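Nurses learn a third language in time for the clinic's busiest season

29 September 2020

Five nurses and a midwife at the Medach health centre have finished their first language course, and they celebrated in the best way possible — by running a whole morning's clinic without once ringing for an interpreter.

The course is the work of Marisol Chambi, a midwife who grew up speaking Aymara at home and Spanish at school. She joined the centre four years ago and soon found that many of the older women coming down from the villages above Medach would nod politely through an appointment in Spanish and then ask their daughters on the way out what had been said.

"They weren't being difficult, they were being kind to us," she said. "So I thought, well, we can be kind back. We can learn to ask where it hurts."
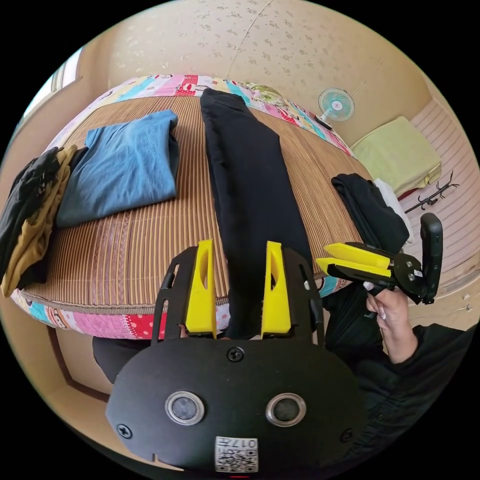 What started as a list of 47 phrases taped inside a cupboard door has grown into a proper twelve-week course, with a workbook, recordings to play on the bus and a weekly hour of practice with patients who have agreed to be patient (her joke, and the class has heard it many times). The phrase list now runs to 478 entries, from "Does the baby wake at night?" to "Please take this one with food", and there is a very lively chapter on stomach aches.

Agnes Öberg, a nurse who came to Medach from Sweden in 2018, was in the first group. She had arrived with decent Spanish and was rather proud of it, right up until her first home visit.

"I sat in a kitchen for an hour and understood the word for potato," she said. "Now I can follow most of a conversation about somebody's knees, and I'm so happy about that I could sing. The grandmothers correct my vowels and they don't let me get away with anything!"

The recordings were made by Torbjørn Sundqvist, the centre's pharmacist, who turned out the lights in the dispensary store and hung blankets over the shelves to keep the echo down. He recorded eleven speakers in all, the youngest of them nineteen and the oldest eighty-eight, so that learners would hear how the language changes from one valley to the next. 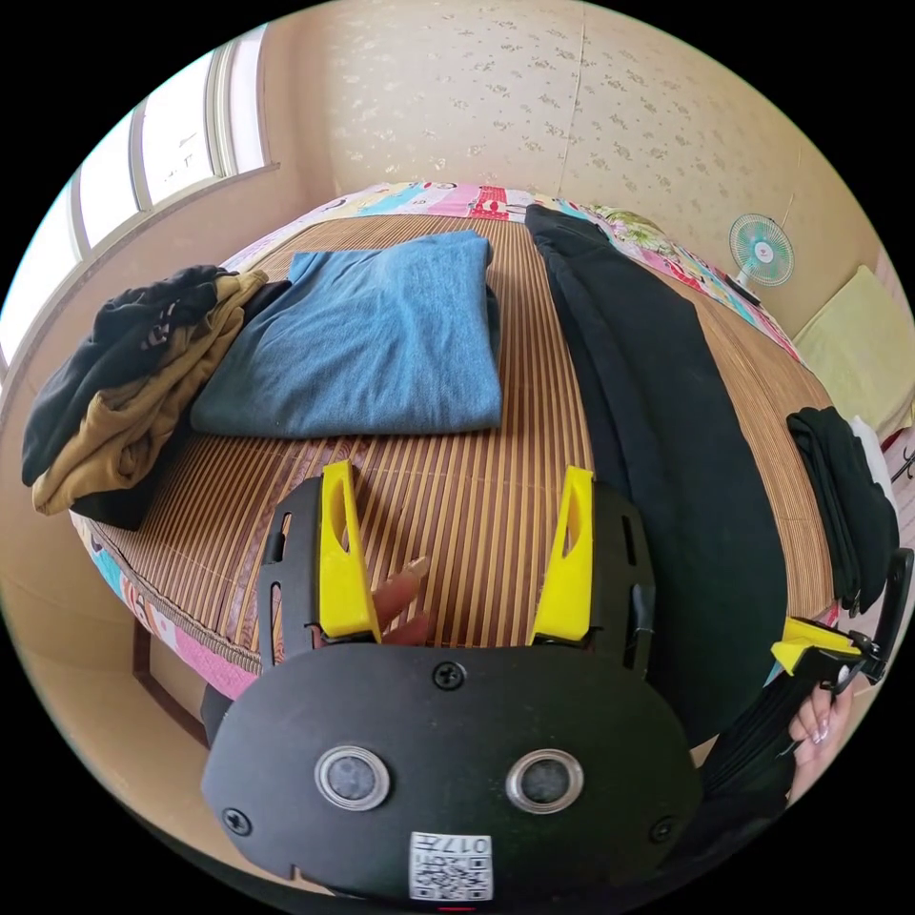 A grant for the next two years

The best news came last week. The Rønning fund, a small family trust that pays for training in rural clinics, has agreed to support the course for another two years. The money will cover printing, travel for the speakers and paid study time, so that staff no longer have to fit lessons in after a night shift.

Valter Rønning, who runs the fund with his sister, sat in on a lesson by video in September and was made to introduce himself and describe a sore throat. "I was dreadful," he said. "Everyone clapped anyway. I can't remember when I last enjoyed a meeting so much."

The centre serves 1666 registered households, and staff believe more than a third of them would choose to be seen in Aymara if they were offered it. From next month they will be asked at the front desk, and the answer will be written on their card.
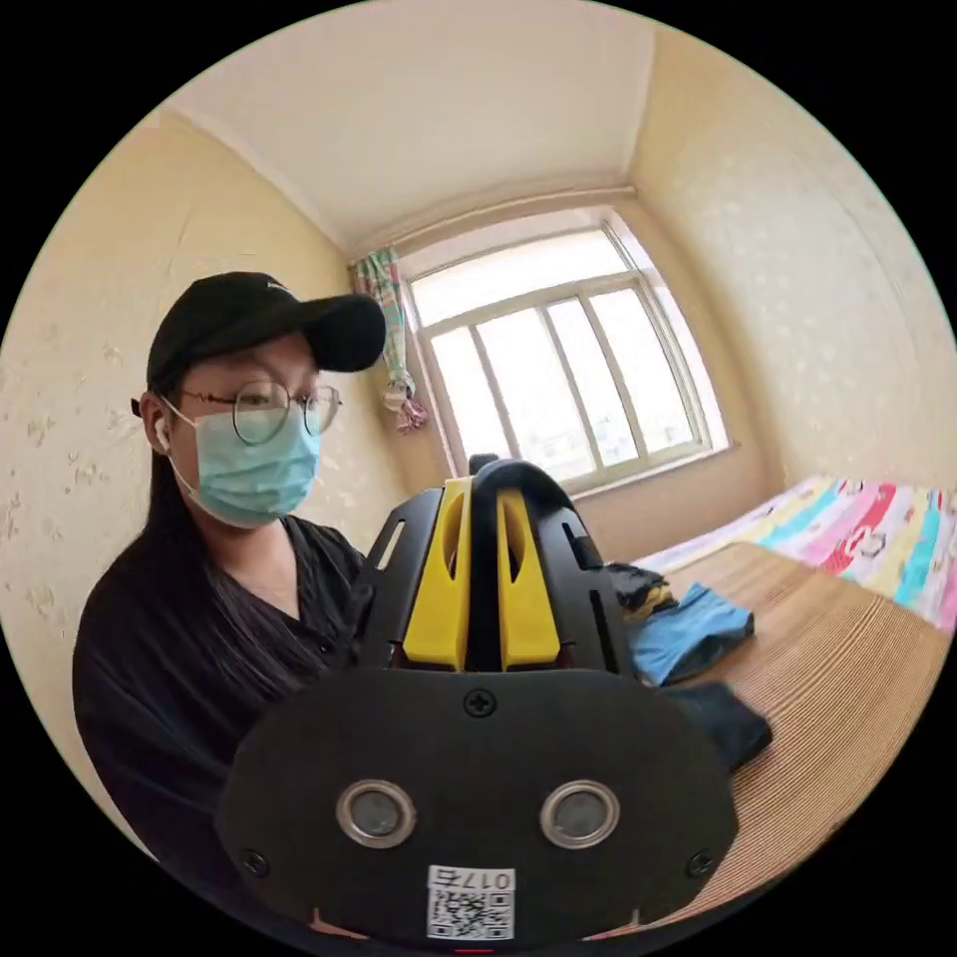

Two other clinics have already been in touch. The one at Carkia wants to send three people to the spring course, and Mirkivus, where most patients speak Quechua, would like to borrow the whole plan and swap the language. Chambi is delighted on both counts and has been up late rewriting the teacher's notes so that somebody else can use them without having to decipher her handwriting.

Mwajuma Lyimo, the doctor in charge at Medach, has signed up for the second group. It will be her fifth language, and she says she is no better at homework than she was at school.

"Appointments are going quicker, but that's a side effect really," she said. "People are telling us things. A man I've seen for two years told Agnes about his chest pain in the corridor, in Aymara, and he'd never said a word of it to me."
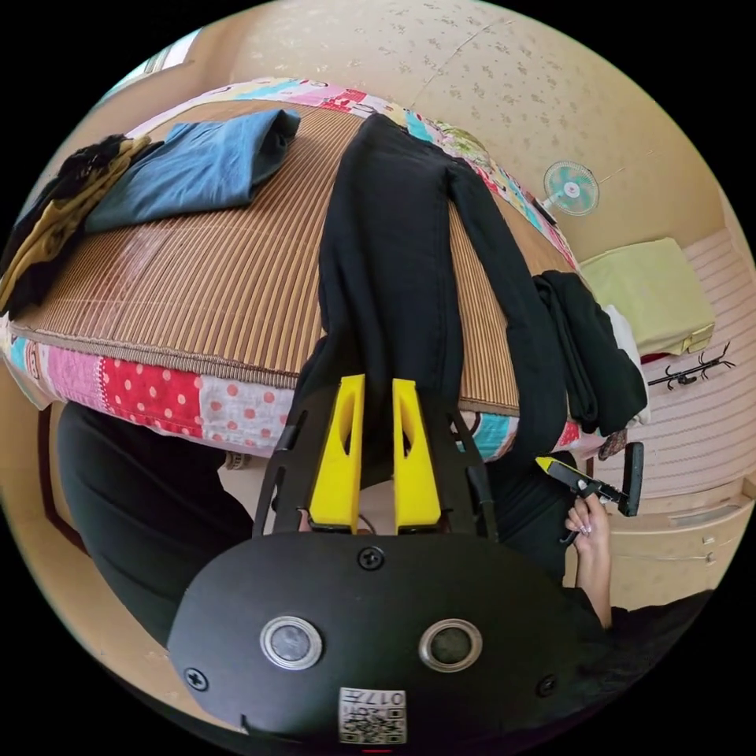 The second course begins in a fortnight, on two evenings a week, with places for eight staff and a waiting list that already has the ambulance driver at the top of it. The workbook is being reprinted with a stronger cover and a run of 700 copies, enough to share with Carkia and the village health workers. Anyone in the district who speaks Aymara and would like to help with conversation practice can leave their name at the front desk — lunch is provided, and the soup is very good.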